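Wusolden Local Politics Board
Thread: Precinct delegate math for the June convention

clurley_precinct4
The party rules say one delegate per 500 registered voters. Precinct 4 has 1892, so I get three. The draft call to convention lists four. Which is it?

obashir
Four. Rule 6 says "or major fraction thereof." 1892 divided by 500 is 3.78, and it rounds up.

clurley_precinct4
My copy of Rule 6 has no such phrase. Revision date on yours?

obashir
March 19, 2024. You have the prior revision.

Adesuwa Ogunleye
The rounding clause was adopted, but I don't agree that it applies here. It covers precincts over 1000 voters only. Omoregie has 259 and would round up to one under your reading. Under the text it is merged with the adjoining precinct for seating.

obashir
The merger is in Rule 9 and concerns check-in tables, not votes. Read the two separately.

Adesuwa Ogunleye
Rule 9 says "seated and counted." Counted means votes.

plulorness_voter
Both of you are quoting fragments. Can someone paste Rule 9 in full?

Adesuwa Ogunleye
"A precinct with fewer than 500 registered voters shall be seated and counted with the precinct it adjoins, as designated in the call."

obashir
Then the call has to name the adjoining precinct, and the draft doesn't. I withdraw the point on Omoregie. Precinct 4 still gets four.

clurley_precinct4
Agreed on four. I will send the Omoregie omission to the rules chair tonight.

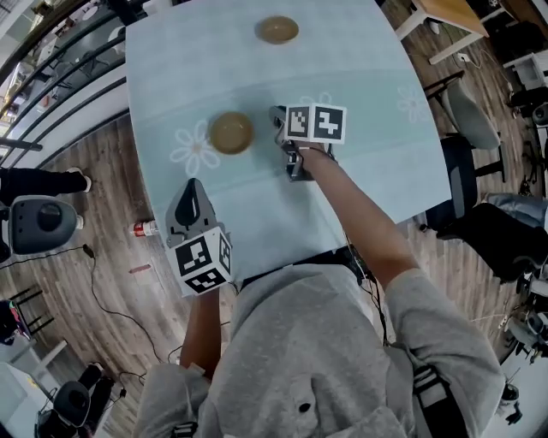 Two bowls on the table 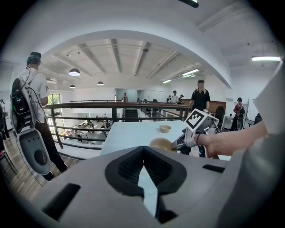 Related threads
Proxy voting at the county level
Deadline for alternate delegate forms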